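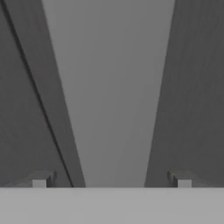

How long does a sourdough starter last if you ignore it? Months, in my experience, as long as it's kept cold and you're patient when you wake it up.

Mine came from a bakery in Leden and I forgot all about it in February (we'd moved house, I had other things on my mind!). When I finally opened the jar there was a layer of grey liquid on top and a smell like nail varnish. I poured the liquid off, kept a spoonful and fed it with strong flour from the Skamen mill. Three days of feeding, morning and night, and up it came – bubbles and all.

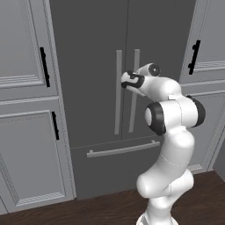 The loaf I make now

I use 413 grams of flour, a good pinch of salt and roughly 664 grams of patience. It proves overnight, then goes into a very hot pot with the lid on. My first one was flat as a slipper and we ate it anyway, with far too much butter.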